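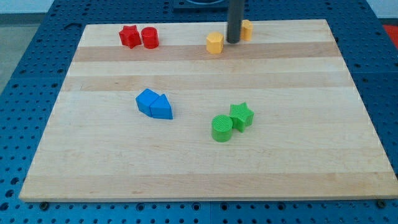
Reviews > Robot learning > Tabletop kits

I've now recorded 214 pushing demos with the Sembridge block set, and I'm pretty taken with it! Red, yellow, blue and green, so the labels are dead easy ("push the green star to the blue cube"). The pale maple board is lovely too – every colour stands out on it. My one grumble is the cylinders, which Kirstin keeps mixing up with the hexagon when she's labelling from low camera angles. Would I buy a second set? Yep, already ordered.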